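Trostier Pick Kit: your questions

What do I get in the kit?
The Joltelel arm, a suction cup, a soft gripper and the Chambi software on a stick. The camera mount is extra - sorry, I know.

Can it handle snack boxes?
Yes! I've run 3,000 picks at home and 1,051 of those were cartons with dents or soft corners. Suction does fine on flat lids, but I'd switch to the soft gripper for anything scuffed.

Do I have to train it on my own stuff?
A little. Chambi wants 16 photos per item, and it likes them messy, so mix your boxes with things that aren't boxes at all.

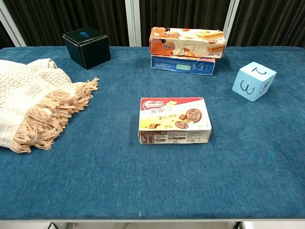 Page 3

My table practice set is a good one to copy. The cookie box lying flat is the easy pick, and the wafer box on top of the blue and white one is where you learn about stacking (start slow!). I throw in a foam cube with numbers on it and a fringed knit blanket too, so the software gets used to odd shapes.

Does the cloth matter?
Plain and one color is best. Mine is a teal felt-like cloth from Cutex and I love it, lint and all.

Can I return it?
Sure, within a month, as long as the arm is back in its foam.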